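# Anyone actually using Tendar for med reminders after transplant?

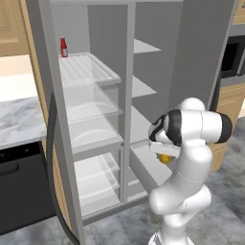 Open fridge, red bottle on the top shelf

**marrowbone_62** wrote:

Kidney, left side, going on 7 months. My clinic at Drunmont handed me a flyer for Tendar at my last labs visit. It's an app plus a cap that goes on your pill bottle. The cap lights up when a dose is due and tells the app when you open it. If you miss the window it texts whoever you put down as your contact.

The flyer says people using it "protect their gift." I'd like to know what that means in numbers, and the flyer doesn't say. I've been taking tacrolimus at 8 and 8 with a kitchen timer and a paper chart on the fridge door and I haven't missed one. What does this do for me that the timer doesn't?

Cost is $200 up front. They told me insurance "may" cover it. I've heard that word before.

---

**tidewater_pat** wrote:

I have it. Liver, not kidney, but same drug. I like it fine. My wife likes it more than I do because she gets to see the little green check mark while she's at work and doesn't call me.

Insurance did not cover it. I sent the form in twice.

---

**marrowbone_62** wrote:

> she gets to see the little green check mark

But the check mark means the cap came off. Does it know you swallowed anything?

---

**tidewater_pat** wrote:

No. It knows the cap came off. I take your point but I'm not in the business of fooling my own pill bottle.

---

**gristmill** wrote:

I am, apparently. I opened mine to see how many were left before calling in a refill, and it logged an evening dose at 3 in the afternoon. Then at 8 it didn't light up. I went by the chart and took it anyway. Somebody newer than me, foggy on prednisone, could easily have skipped it.

I wrote to them. Got back a link to a help page that says don't open the bottle between doses.

---

**second_spring** wrote:

I'm going to stick up for it a little. I was a mess the first few weeks. Valcyte, Bactrim, tac, Cellcept, prednisone taper, magnesium, the blood pressure one, all at different times, some with food. My daughter set up Tendar and it got me through. I could not have told you what day it was, let alone whether I'd had the noon stuff.

Not everybody is organized enough for a paper chart, and not everybody has somebody at home. I think it's a bit easy to sneer at this stuff when you're feeling good.

---

**marrowbone_62** wrote:

Not sneering. I'm asking what the evidence is. If they'd said "this is a handy alarm" I'd have no argument. They put a picture of a kidney with a bow on it and told me it protects the gift. I have a donor family I write to. I don't love being sold a bottle cap with that.

---

**second_spring** wrote:

OK, the bow is bad. I'll give you the bow.

---

**oxbow_lurker** wrote:

There IS a study. It's on the Tendar site if you dig, under a tab called Outcomes. 378 patients, everybody got the cap, and at the end they "took" more doses on time than at the start.

Problems, as far as I can see:

- no group without the cap, so compared to what?
- a "dose" is a cap opening, see gristmill's post
- people who quit using the cap were dropped from the count
- nothing at all on rejection or drug levels, which is what I'd care about

I'm not a doctor, I drove a propane truck. But I can read a table.

---

**gristmill** wrote:

Dropping the people who quit would do it. I quit, so I guess my 3 pm pill never happened.

---

**tidewater_pat** wrote:

To be fair, you'd want drug levels over a long time and lots of people, and that's an expensive study for a small outfit. Lack of proof isn't proof it's useless.

---

**oxbow_lurker** wrote:

Sure. Then don't print it like it's proven. The front page says "trusted by 4,000 transplant families." Trusted how? Is that caps sold? Caps shipped? Does my cousin's count, the one in a drawer?

---

**halfmoon_ridge** wrote:

Different question, does anyone know if the clinics get anything for handing these out? Mine pushed the Jakel pill organizer really hard a couple of years back, and then one day it was gone from the waiting room and no one on staff would talk about it. Now it's Tendar flyers in the same rack.

---

**second_spring** wrote:

My coordinator has bigger problems than kickbacks on bottle caps. I'd be careful about saying that kind of thing without anything behind it. These people pick up the phone at 2 am.

---

**halfmoon_ridge** wrote:

I asked a question. I love my coordinator too. She's not the one who orders the flyers.

---

**marrowbone_62** wrote:

I asked mine straight out on the phone this morning. She said the clinic doesn't get paid, a rep dropped off a box of flyers and they put them out. She hasn't read the study. She also said, and I wrote it down, "if the timer is working, keep the timer."

She did say the contact text might be worth it for somebody living alone. I live with my brother, who'd sleep through a text and also a fire truck.

---

**palacios_road** wrote:

Heart, 2nd one. I live alone, a long way out past Palacios, and cell service here is one bar if you stand by the well. The cap saves up its readings and sends them when it gets a signal. So my sister was getting a MISSED DOSE text in the middle of the night for a pill I'd taken at 8 on the dot. She drove out once. After that we turned the texts off, and at that point I owned a very nice light.

If you're rural, check on this before you pay. They don't mention it anywhere I could find.

---

**tidewater_pat** wrote:

That's a real problem and I hadn't thought of it. We've got good signal here. Did they give you your money back?

---

**palacios_road** wrote:

They offered me a newer cap. I didn't want a newer cap.

---

**gristmill** wrote:

Somebody should also say that it only fits the standard round bottle. If your pharmacy does blister packs, or you're on liquid anything, forget it. And if you split your meds into a weekly box like most of us end up doing, you either buy a cap for each bottle or stop using the box.

---

**second_spring** wrote:

We only put it on the tac and used phone alarms for the rest. Which, yes, I can see somebody is about to ask why I didn't just use a phone alarm for the tac.

---

**oxbow_lurker** wrote:

I was typing it.

---

**second_spring** wrote:

Because I'd swipe the alarm away half asleep and not remember doing it. The cap keeps blinking until you open it. That was the difference for me. You can all have your tables. I know what those weeks were like.

---

**marrowbone_62** wrote:

That's the best case for it I've heard so far, and it's a better one than the flyer makes. I could see borrowing one for the first stretch. Do they rent them?

---

**tidewater_pat** wrote:

No. I'd mail you mine when I'm done with it but my wife would have something to say.

---

**halfmoon_ridge** wrote:

Ask your center if they've got a closet. Ours has a shelf of stuff people gave back, cuffs and scales mostly. Might be a cap in there.

---

**marrowbone_62** wrote:

Will ask at labs in January. Sticking with the timer for now. If anybody finds a study where the other half of the people got a kitchen timer, post it here, I'd read that one.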